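Subject: Re: [udau-teleop] how many demos for bowls?

> We're at 2000 demos for one bowl task
> and the arms still fumble the rim.
> Is it us or the data?

Probably the data! We had the same trouble until we slowed down. Both arms go in over the bowl together now, and the policy likes it a lot better.

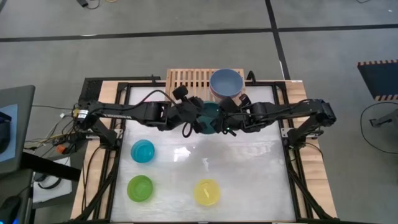
Charbonneau teleop list, bowl task lead

We stopped at 1375 and threw out every take where one hand waited for the other (painful, but wow, worth it). Swap operators after 7 takes, tired wrists show up in training. Keep the handheld controller level before you close the fingers, and check the wrist view too.

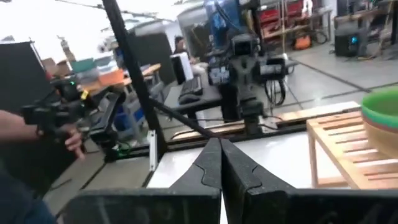
Settings for Drondesora

Gripper speed 3, both sides. I'll post our February config tonight!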